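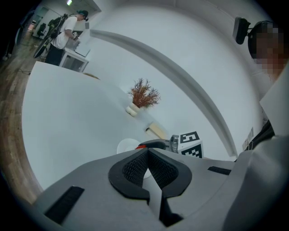 Overbilling in Public Road Contracts: The Cumthorpe Bypass
Student report by Rhea Samonte and Sajib Gamage
Submitted 29/12/2020

We looked at how the contractor, Dutwood, was paid for work on the bypass. Our sources were the council minutes and the audit summary released in April.

The auditor found that 5 invoices listed gravel that had no delivery slips. Each was signed by the site engineer, Tomás Nogueira, and paid within 7 days. Dutwood says the slips were lost when it moved offices.
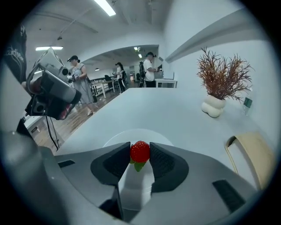

A strawberry held over a white plate.

Two of the invoices were later withdrawn. The other three are still under review, and no charges have been filed. We asked the council for the full audit but got no reply before our deadline, so the amounts are left out of this report.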